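Looking for a few people to come and cook with us

I run a small supper club called Broltumska, and we've reached the stage where me doing everything with a tea towel over one shoulder has stopped being charming and started being a problem. So I'm looking for people! Two kinds, in fact, paid and unpaid, and I'll explain both because last time I muddled them up and had some very confused emails.

First, the paid bit. I need 2 kitchen assistants for our Saturday-style big dinners (they move about the week depending on when we can get the hall at Hundov, so please don't apply if you need fixed days). It's chopping, stirring, plating up, washing up, and then more washing up. Shifts are 6 hours with a proper meal in the middle, sitting down, on a chair. You don't need catering experience. You do need to be all right with onions, and with me singing. I'd love someone who has cooked for a big family or a scout camp or anything like that, where you learn to guess how much rice is enough.

Then there's the tasting panel. I'm working on a new menu for September, mostly dumplings, soups and pickled things, and I want honest mouths to try it out on. We'll meet four times over the summer. You eat, you fill in a short form, you go home full. There's no wage for this one but there is a £200 voucher for the Sabbagh deli shared out in a draw at the end, and leftovers if you bring a tub.

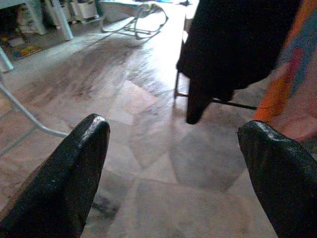 For the panel I'm after a real mix. Fussy eaters are welcome, and so are people who think they hate beetroot (I used to be one of you). If you're vegetarian, lovely, every session has a full meat-free version. I'm sorry to say I can't take anyone with a serious nut or sesame allergy this time, as both are all over the menu and the kitchen is too small to keep things properly apart. I feel bad about that one and I'm trying to sort it for next year.

Getting to us: the number 4 bus from Skesberg stops at the bottom of the lane and it's a short uphill walk from there. There's a bit of parking but the neighbours need their gates clear. I'll pay bus fares for the kitchen shifts, just keep your tickets.

To apply for either, send me a few lines about yourself and the best thing you've eaten lately. No CV please, I never know what to do with them. Say which role you're after, or both if you like, and tell me about any dates you definitely can't do. Kitchen people will be asked along for a paid trial evening, where we'll make soup and see how we get on.

I'll be reading messages until the end of April 2026 and I'll reply to everyone, though it might be late at night and there may be typos. Under-18s can join the panel with a grown-up, but the kitchen jobs are adults only. Aprons provided, bring flat shoes.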